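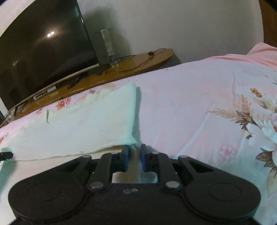
Progress report to the Turow fund, December
Project: Anumel, home tasks taught by hand
Prepared by Hedvika Slanina, Mernholm

Work since the last report

The main job this period was collecting demonstrations with the hand-held gripper. The operator holds the tool and does the task as the robot should do it, and the camera on the tool records the movement of the fingers and whatever is in front of them. No robot is needed in the room. The recordings are then used to train the arm at Mernholm.

We planned 70 bed-making demonstrations and have 60 that are good enough to use. Most of the rejected ones failed for the same reason: the operator moved too fast when turning back the duvet and the tracking lost its place. Arnulfo Sotelo has rewritten the instructions for operators. They now ask for a short pause with the fingers open before each grasp, and another after letting go.

Each recording begins with the gripper open and empty, pointing at the bed. We settled on this in the first week and have kept to it. It makes the files much easier to cut and line up afterwards.

Bedding

Thick duvets are harder than we allowed for. The two finger pads close well on a single layer of cloth, but with a padded edge the operator has to pinch a fold first and then lift. We have added this as a separate short task. Pillows have gone better. A soft pillow can be taken by the corner and drawn up the bed in one movement, and new operators pick this up quickly.

Patterned covers have given no trouble in tracking. Plain white ones have, and we would like to keep these to a small share of the set until the software is updated.

Training on the arm

The first model was trained on the pillow task only. In 11 trials it placed the pillow correctly in eight. Two of the failures were missed grasps and in the third the arm stopped at its joint limit. Duvet training has not started.

Spending and delays

Spending is within budget. The replacement finger pads from Palomino came late, and one of our two hand-held tools was out of use while we waited. It is back in service. We do not ask for any change to the end date.

Next period

Finish the remaining bed-making demonstrations.
Record the pinch-and-lift task in at least two more homes.
Train on the duvet recordings and report the results, including failures.
Send the fund a copy of the revised operator instructions.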